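# Keltari album meeting, notes by Manon

4 October 2021, back room at Clindus. I was on minutes again, so you get them in my words. Present: Cathal Kavanagh, Bernadette Moynihan, Bart Segers, me (Manon Ross). Fergal Ó Riain dialed in from his car and dropped off twice.

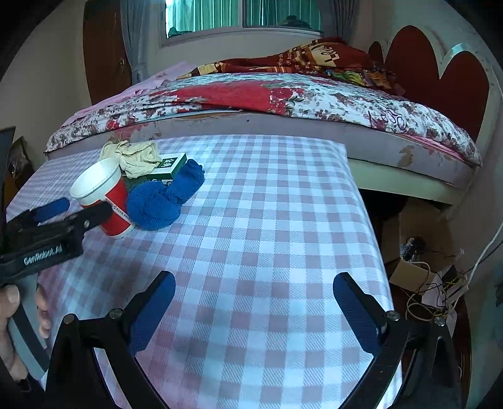 **Last time's notes.** Bart wanted it changed that he "hated" the second single. He says he was "not ready for it." Changed! Everything else stands.

**1. The track list**

We played all the rough mixes straight through, which took up most of the first hour, and I don't regret a minute of it. Cathal's voice on "Nirov" still gives me goosebumps. We have thirteen songs and room for eleven, so two have to go.

Bernadette would drop the spoken intro and "Half a Street." Cathal is fine about the intro but wants to keep "Half a Street" because it's the only one he wrote on piano. Fergal said (before the first drop-off) that the song is good and the drums are the problem. I kind of agree. We went back and forth on this for too long and landed here: Bart does a version with no drums until the last chorus, and we vote when we've heard it. The intro is out, and so is "Copper," which Cathal offered up himself.

"Nirov" opens the record. All in favor, including Fergal by text.

**2. The single**

The first single has 3923 streams as of this morning. Bart called that slow, Bernadette called it fine for a band with no radio play, and I'm with Bernadette, mostly because 477 of those people saved it, and we didn't have anything like that on the EP. The next single will be "Nirov" unless the label people at Ó Briain talk us out of it. Cathal will call them this week. He does not want to do another lyric video. Bernadette does. Left open.

**3. Vinyl**

Two quotes are in. The cheaper one only works if we order 1000, and I said out loud that I have nowhere to put that many records, my hallway is still full of EPs. The other place does short runs but it costs a good bit more per copy and they want the masters sooner. Bernadette is going to ask if they'd split the payment. Colored vinyl is off the table for now (sorry, Cathal).

**4. Release show**

Clindus can give us a Friday or a Saturday and holds over 200 standing. Cathal would like strings for the slow songs. Bart asked who pays for the strings. Fergal came back on the line right at that point and offered his cousin, who plays cello and will do it for dinner, so we're starting with one cello!

We'd like 6 songs from the new record and the rest from the EP. Cathal worries people will talk through the new ones. Bart says play them first, then, before the bar gets busy. I liked that and so did Bernadette.

Support act: I have two names, and I'll send links to the group tonight so you can all have a listen.

**5. Anything else**

- Cover art: Cathal brought three sketches. We all like the blue one except Bart, who would like to see it with the title smaller.
- The rehearsal room key is with Fergal. Please bring it back, Fergal.
- Bernadette needs everyone's songwriting splits in writing, even where we all agree.

**Who's doing what**

- Bart: new mix of "Half a Street"
- Cathal: call Ó Briain, resize the title on the blue cover
- Bernadette: vinyl payment question, splits form
- Fergal: cousin, key
- Me: support act links, hold the Saturday at Clindus

Same room next time. Bernadette will send the date once Bart knows his shifts.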